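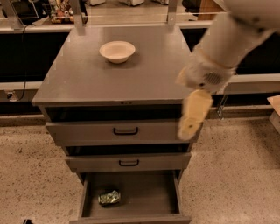

*Drawer Notes, no. 24*

# Pesitz: a data card for small office storage

Pesitz is a collection of pictures and written notes on the humble office pedestal - the low metal cabinet that sits near a desk and swallows everything. I love these things, and I suspect anybody who has ever gone hunting for a stapler in one will find something to enjoy in here!

## What's in it

The current release has 1,023 entries. Each one pairs a picture with a short text record of the cabinet, its drawers and whatever is in or on it. Cabinets come from two offices, Letusar and Trolow, plus the shared workroom at Amrani (where the carpet is speckled beige and hides crumbs beautifully).

A record looks like this, for the cabinet at the top of the page:

```yaml
body: metal, gray
drawers: 3
top_drawer: slightly open
middle_drawer: slightly open
bottom_drawer: fully open
handles: black, U-shaped
lock: front edge of top, near middle
on_top: bowl, round, white
in_bottom_drawer: wrapper or foil package, green and silver
floor: carpet, speckled beige
```

## How to read the fields

- `slightly open` means you can see a dark gap above the drawer front. If there's a gap, it isn't `closed`, even if it's tiny.
- `fully open` is for a drawer pulled all the way out, with its inside in view.
- `on_top` lists things resting on the cabinet. Bowls, mugs and plants are welcome here, and so is a sandwich.
- `in_*` fields cover only what can be seen. A drawer that's barely open gets no `in_*` field at all. Please don't guess!
- Crumpled packaging goes down as `wrapper or foil package` unless the product name can be read.

My favorite part is the wrappers. Bottom drawers turn out a wonderful range of them, and the shiny ones are a real test for anyone describing a plain gray interior - they catch the light and change color from one angle to the next.

## Known gaps

Wooden cabinets are badly underrepresented (only nine so far), and there are six records where the handle shape is still blank. Two-drawer models were added in February and their notes are shorter than I'd like. Colors are everyday words, so one person's gray may be another person's silver.

## Adding a cabinet

Write the record from the picture, with the cabinet's drawers in order from top to bottom. Leave the contents as you found them, crumpled or otherwise. Spelling is American, and `gray` has an a in it.

Questions, corrections and drawer stories go to Mounir Abou Zeid, who keeps the files. The next batch closes Mon 1 June.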